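Notas para a fala -- "A mesa dos outros: arrumar um escritório partilhado sem perder amigos"
Encontro de espaços de trabalho, Plendthorpe, 31/7/18
Tempo: vinte e cinco minutos, mais perguntas. Levar água. Não levar o apontador laser outra vez.

ABERTURA

Boa tarde. Esperar que se sentem os da última fila, que são sempre os que chegaram primeiro.

Começar pela confissão: há anos que escrevo sobre organização de secretárias e a minha, neste momento, tem uma caneca com um clipe lá dentro. Não sei há quanto tempo. O clipe também não sabe.

Dizer ao que venho. Em maio passámos as salas do edifício de Nenholm de lugares fixos para lugares partilhados. São 108 postos. Antes disso, cada pessoa tinha a sua mesa, a sua gaveta e a sua teoria sobre onde se põe o agrafador. Depois ficou só a teoria.

PRIMEIRA PARTE: O QUE ESTÁ EM CIMA DA MESA

Perguntar à sala: quem sabe de cor o que tem na secretária? Deixar levantar as mãos. Pedir a uma pessoa da frente que diga cinco objetos. Em regra param no terceiro e inventam um vaso.

Contar o inventário de Nenholm. Pedimos a toda a gente que esvaziasse o tampo e deixasse numa caixa o que não queria levar. Recolhemos 274 canetas, das quais 58 escreviam. Fazer aqui uma pausa. Se ninguém rir, seguir em frente com dignidade.

Explicar as três zonas do tampo, depressa, que isto vem em todos os manuais:
- a zona da mão, onde fica o que se usa de hora a hora;
- a zona do braço, para o que se usa uma vez por dia;
- a zona do arrependimento, atrás do monitor.

Demorar na terceira. É lá que vão parar os carregadores de telefones que já não existem, os pacotes de açúcar e o manual do monitor, ainda no plástico.

SEGUNDA PARTE: O MONITOR É UM MÓVEL

Ideia principal desta parte, dizer devagar: numa mesa partilhada, o monitor ocupa o lugar que noutras casas ocupa o aparador. É grande, é escuro, toda a gente pousa coisas à volta e, quando o queremos mudar de sítio, descobrimos que está preso à parede por um cabo que tem exatamente menos um palmo do que o necessário.

Falar dos cabos. O sistema Krajčí, que adotámos, é um nome pomposo para etiquetas nas duas pontas. Comprámos mais de 600 etiquetas. Sobraram poucas, o que diz alguma coisa sobre o número de cabos e outra sobre o que as pessoas etiquetam quando lhes dão etiquetas. (Há um puxador de janela em Nenholm que diz "impressora 2".)

Torres: no tampo ou no chão? Em Troromthorpe puseram-nas no chão e passaram um inverno a limpar-lhes pó com um pincel de cozinha. Em Nenholm tentámos o tampo e perdemos espaço para os cotovelos. Não tenho resposta -- quem tiver, fale comigo no intervalo, de preferência com café.

TERCEIRA PARTE: A FILA DE MESAS

Mudar o slide.

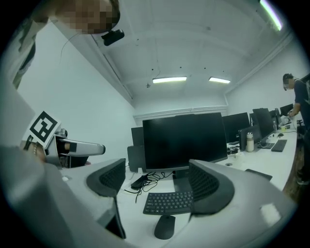

Benedita Sarmento Quintela

Deixar a imagem no ecrã enquanto falo desta parte. Apontar primeiro o monitor preto ao centro, desligado, no seu suporte, e o outro por trás, quase de perfil. É isto o que quero dizer com aparador: basta um destes virado para nós para já não se ver bem o resto da mesa. Mostrar a torre preta com a etiqueta branca junto à base.

Depois, a pessoa da direita, inclinada para chegar a uma coisa branca no tampo. É o gesto de que mais falo às equipas. Quem arruma uma fila de mesas passa a manhã dobrado, e nenhum plano de arrumação que li prevê costas.

Regra prática: antes de mexer num objeto, decidir para onde vai. Parece óbvio. Depois vê-se um adulto com formação superior a dar duas voltas à sala com um furador na mão.

Segunda regra: arruma-se uma mesa de cada vez, do fundo para a porta. Ao contrário também funciona, mas acaba-se encurralado com os caixotes. Perguntem-me como sei.

FECHO

Mostrar a folha de fim de dia: tampo livre, cadeira encostada, copo na cozinha. Cabe em meia página e ficou colada em todas as salas. Em duas delas alguém acrescentou à mão "e a tua mãe não trabalha aqui", com letra muito cuidada.

Se houver tempo, contar a história do cato. Se não houver, não começar a contar a história do cato.

Perguntas. À do costume, sobre gavetas com chave, responder que sim, mas só com duas cópias, e que a segunda não se guarda dentro da gaveta.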